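I have been building a robot arm in the shared workshop at Cleltow for most of a year, and the thing I get asked most is whether the simulator was worth the trouble. People want a yes. I have a grudging maybe.

The arm itself is boring. Six joints, printed links, a two-finger gripper I've redrawn more often than I'd like to admit. The kit it started from was the Piketti, which sold itself on "train it in sim, run it on your bench by bedtime." I've spent 700 dollars on that kit plus motors, and I can report that bedtime came and went.

What the kit gives you is a simulated copy of the arm and a handful of stock objects to pick up. You run the same task over and over in software, let the controller learn, then copy the result across to the hardware. The maker's forum is full of people posting success rates from inside the simulator. Very few of them post what happened on the bench. I started asking, politely, and mostly got silence or a link back to the simulator numbers.

My own test was simple. I ran 2,000 simulated grasps overnight in August, with the fans howling and the workshop door propped open, and picked the controller that scored best. Then I gave it the real gripper. It closed on nothing, a finger's width short of the object, with total confidence. I ran it again. Same thing, to the other side.

So I did what I should have done first and looked at what the controller was looking at. The camera in my sim setup sits low and close to the gripper, the way it does on the real arm, and I had never bothered to sit down and page through its views one at a time.

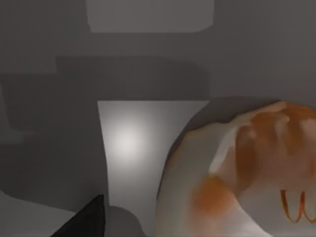

*Sim view with the fingertip down at the bottom. The orange and white thing fills most of the right side.*

Look at how clean everything is. Flat gray wall, flat gray blocks, soft shadows, one patch of strong color. If I were a lazy piece of software I would learn "go toward the orange" and stop there, and I think that's pretty much what mine did. The bench at Cleltow has an orange extension cord on it. It has orange clamps. It has a coffee can of somebody's orange wire nuts.

The other problem is how little of the object you get at that range. There's a big curve and some blotches, and most of it is out of view. I would struggle to guess its width from that, and I have a lifetime of handling objects behind me. The controller has whatever it picked up overnight.

The usual answer is randomization. You shuffle the colors, the lights and the textures so the controller can't lean on any of them. There's an add-on called Jekside that does this, and I tried it for two weeks. It helped, a bit. The gripper stopped lunging at the extension cord. It also got slower and more hesitant, and it still missed by a finger's width when the object was close. Out of the last batch on the bench I got 9 clean grasps before I gave up and went home, and I'm not going to tell you how many tries that took, partly out of pride and partly because I stopped writing them down.

What did more good than any of it was a dull afternoon with a steel ruler. My camera mount was 2 millimeters off from the model and tilted a hair downward. I printed a new bracket, measured it again after it was bolted on (it had moved), shimmed it with a strip cut from a soda can, and typed the real numbers into the sim. The misses shrank right away.

I'm leaving the simulator installed. It's good for catching stupid mistakes, like the time I had a joint limit backwards and would have driven the wrist into the bench. For that alone I'd keep it. I just don't believe its scores anymore, and I'd be suspicious of anyone who quotes theirs without a bench number next to it.

Next job is a different set of fingertips. I have some rubber pads from Wasilewska in a drawer that are a little too wide, and I need to find out whether they trim cleanly or tear.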